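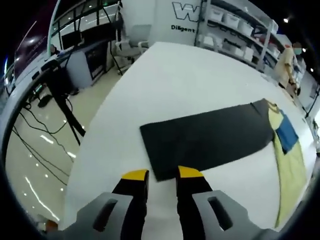
How to fold and sort cleaning cloths (without buying a system)

I have read more cloth-folding advice than any adult should. Most of it wants you to buy bins, labels and a little divider tray, and most of it falls apart the first time someone grabs a rag in a hurry. What follows is the part I still do after the novelty wore off. It needs a table and a stack of clean cloths.

Before you start

Everything should be fully dry. A cloth that feels dry on the outside can still be damp along the hem, so pinch the hem. If it's cool to the touch, hang it up again.

Use a table, and a bigger one than you think. I've seen people recommend folding on your lap or against your chest. Try it with a long cloth and tell me how straight the edges come out.

Step 1. Lay out one of each color

Don't tip the whole pile onto the table. Put down one cloth of each color you own and decide what each color is for. I use charcoal for floors and anything greasy, yellow-green for counters, and blue for glass. Your colors will be different and it doesn't matter. What matters is that everyone in the house can repeat it back to you. Gadisa Gashaw, who shared a kitchen with me for two years, had a scheme with five colors and was the only person who could follow it, so in practice there was no scheme.

Three is plenty. If you have a fourth color, it's a spare of one of the others.

Step 2. Flatten

Lay the first cloth down and smooth it from the middle out to the corners. Corners are where it goes wrong. They bunch up or tuck under, especially where one cloth is touching another, and if you fold over a bunched corner you get a lump that throws off the whole stack. Lift the corner, pull it out, put it down again.

People will tell you to iron microfiber at this point. I wouldn't. Check the care label if you're tempted, and then don't do it anyway.

Step 3. Fold the square ones

Bring the far edge to the near edge. Turn it a quarter and do the same again. You now have a smaller square with one folded corner and one corner where all the layers show. Stop there. The thirds method, the one where the cloth stands up by itself in a drawer, works nicely on a thick hand towel. On a thin cloth it lasts until you pull out its neighbor.

Step 4. Fold the long ones

Long cloths go end to end first. Fold them lengthwise first and you get a floppy strip that twists when you pick it up. After the first fold, check whether you've got something close to a square. If so, treat it as in Step 3. If it's still long, go end to end once more.

Seams and hems should finish on the inside if you can manage it. I can't say it makes them last longer, whatever the tips pages claim, but the stack sits flatter.

Step 5. Stack by color

Use one stack per color, with the folded edge facing out so you can take hold of a single cloth. Resist making one tall mixed tower. Kirsten Hafþórsson swears by alternating colors so that you always have one of each at hand, and I gave that a fair trial through June. By the end I was using glass cloths on the stove because they were on top.

Put new cloths on the bottom and take from the top. That spreads out the wear, or so I'm told. Mine all seem to go gray at the same speed.

When to give up on a cloth

If it pushes water around without picking any up, it's finished. Washing it with vinegar is the usual cure you'll read about, and I've had no luck with it. Cut it in half and use it on the bike.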